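Drollar (community journal)

Drollar is a shared online journal for stories, poems, drawings and other creative work about snails and slugs. Members post in one common space instead of keeping personal pages, and each entry is shown in the order in which it arrived. The journal is written in English, although entries in other languages are accepted if the author adds a short summary. It belongs to the family of single-subject journals, in which a group of strangers gathers around one animal, plant or object.

Contents
Name
History
Types of entries
Rules and moderation
The Keven cycle
Print collections
Reception
See also

Name

The name comes from the first story that was posted in the journal, in which a garden snail called Drollar tries to cross a churchyard before the sun comes up. The founder used the name Canitz and never gave another one. In the welcome entry Canitz explained that the word has no meaning and was chosen for its sound, "slow at the beginning and round at the end". Some later members connected it with the word "droll", and this explanation is often repeated on the discussion pages, but the founder did not confirm it.

History

The journal was opened in October by Canitz, who until that time had posted snail drawings in a general nature group. Drawings in that group were quickly pushed down by photographs of birds, and Canitz wished to have a place where they would stay visible for a longer time. The journal had 16 members at the end of its first month. Most of them came from the same nature group, and a smaller part came from a poetry forum where a poem about slugs had caused a long argument.

During the first winter the journal was almost silent. Canitz posted a writing prompt each evening, for example "a shell seen from the inside" or "what the lettuce knew", and often nobody answered. Activity returned in spring, when a member named Puma started a series of ink drawings of land snails on old household objects: a thimble, a door key, the handle of a teacup. The series is generally taken as the moment when Drollar received its own style. Short text, one drawing and a dry tone became the usual form, and many of the newer members still follow it.

Canitz left the journal after a disagreement about whether sea slugs should be allowed. The question was discussed for 30 days and finally decided by a vote of the members. Sea slugs were admitted. Canitz accepted the result, passed the administration to Puma and wrote one last entry, a poem of four lines about a closed garden gate. The poem remains fixed at the top of the first page. 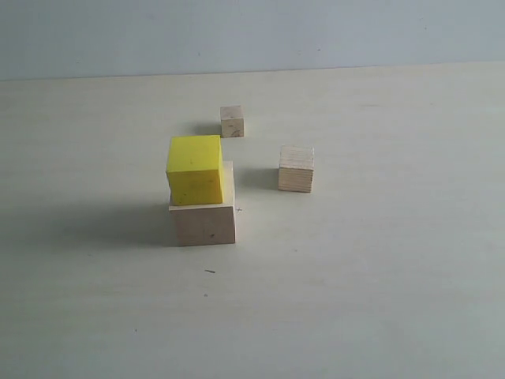

Types of entries

Entries are sorted by tags, which the author chooses when posting. The following tags are in regular use.

Trail: a personal memory in which a snail or slug appears. It is the most used tag. Many trails describe childhood gardens, school terrariums or a walk in the rain, and they are usually short.

Shell: drawings, paintings, embroidery, clay work and any other visual art. The author is asked to name the materials. Photographs of living animals are allowed under this tag only when the photograph itself was arranged or changed in some creative way.

Slime: comic entries. Under this tag one can find limericks, false advertisements and the popular complaint letters, in which a gardener and a slug write to each other through a lawyer.

Foot: fiction. A story may be posted in parts, but the author has to wait until another member has posted before adding the next part. The rule was made to stop one long story from filling the whole page.

Night: poems. The name refers to the habit of many species to be active after dark. Poems posted between midnight and sunrise, by the author's own clock, may carry the additional tag "late night", and there is a friendly competition about who can collect more of them.

Questions about the care of animals do not have a tag. Members who ask about feeding or illness are sent to keepers' forums, because the journal does not want to give advice it cannot check.
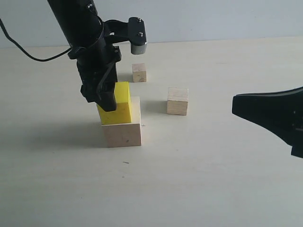 Rules and moderation

The rules of Drollar are short and have changed little from the founder's time. An entry must have something to do with snails or slugs, it must be the author's own work, and it must not describe cruelty for entertainment. The last rule caused difficulty with entries about gardening, as many gardeners remove slugs from their beds. It is now understood that such a thing may be mentioned but not celebrated. Recipes are not allowed.

A new member may read everything but must wait 3 days before posting. Comments are open to all members. Criticism of a text is welcome only if the author has written the word "salt" at the end of the entry – a joke which confuses newcomers, and which has been kept mostly for this reason. Without this word, comments are expected to be kind or neutral.

Moderators are chosen by the administrator for one season and cannot serve two seasons in a row. They can move an entry to a different tag, hide it for a time or return it to the author with a note. Deleting is possible but rare. Hidden entries are mostly cases of copied pictures.

The Keven cycle

The best-known work that came out of the journal is the Keven cycle, a group story about a village where all the people are snails and the only road is being repaired. Keven is the name of the village. The first part was written as an answer to the prompt "roadworks", and other members continued it without asking permission, which the author later gave.

The cycle has 60 parts in the version that is considered complete. It has no main character, but the postmistress, the two brothers who guard the barrier and the doctor with the broken shell return in many parts. Each writer could add one new inhabitant and was not allowed to let any existing inhabitant die. The quality of the parts is uneven. Some of them are only a few lines long and serve to correct mistakes in earlier ones, such as the position of the well, which is north of the road in the opening and south of it afterwards.

Readers disagree about the ending. In the last part the road is opened, and no inhabitant of Keven uses it.

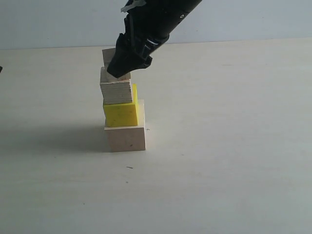

Hortensia Tamayo argued in a comment under the last part that the road should have stayed closed, as the whole village lives from the waiting, and that the writers of the middle parts had understood this better than the writer of the ending. Her comment received many answers and led to an alternative ending, known as "the wet version", in which heavy rain begins in the morning and the opening ceremony is postponed. Both endings are kept on the same page.

Print collections

Selected entries were printed in a small booklet with the title Slow Paper. The booklet was folded and sewn by hand by members and sent by mail to those who had contributed. A second booklet, with drawings only, was planned by Puma but was not finished. The pages which had been prepared were later posted in the journal under the tag Shell.

Reception

Outside its own circle Drollar has received little attention. It is sometimes named in lists of unusual journals, usually because of the rule about salt. Teachers have used the writing prompts with younger classes, and the complaint letters between gardener and slug have been copied widely, often without the name of the author. Several journals on similar subjects took over the system of tags, among them one for earthworms and one for moths.

See also
Group fiction
Writing prompt
Snails in folklore
Single-subject journal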